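Fruit on the duvet: a morning with Sarla Kandpal

I got to Sarla Kandpal's apartment a little after nine on a Saturday, and she was already talking before I had my shoes off. "Coffee's there, don't sit on the bed, I'm mid-run!"

Sarla records examples for Zuniten, a small outfit teaching a robot arm to handle groceries. She does it at home with a hand-held gripper: squeeze, pick up, put down, start over. The goal for her batch is 1000 recordings, and she was on number 53 of the day when I walked in (she does keep count, out loud, which I found weirdly soothing).

I asked why the bedroom. "Kitchen counters are easy," she said. "Flat, hard, everything stays put. On a duvet an orange rolls off toward the pillows and you have to go get it. I want the model to see me go get it."

She has opinions about plastic sheeting too, the crinkly, shiny kind. "It slides, it bunches up, it catches the light. Marin hates it. I love it!"

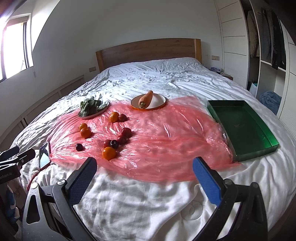

The plums are the hard part

Marin is Marin Angelovski, who reviews everything she uploads and sends back the takes he can't use. I called him later and he laughed about the plastic. "Okay, I complained for 2 weeks. Then I asked her for more of it."

What does he reject? Mostly rushing, he told me. "If she grabs a plum like she's late for a bus, the arm learns to grab like that."

Sarla says plums taught her to slow down anyway. "You close a tiny bit too far and you feel it give. Oranges forgive you." She tried to show me and then let me have a go, and I dropped my first three. She kept those takes out of the upload, thank goodness.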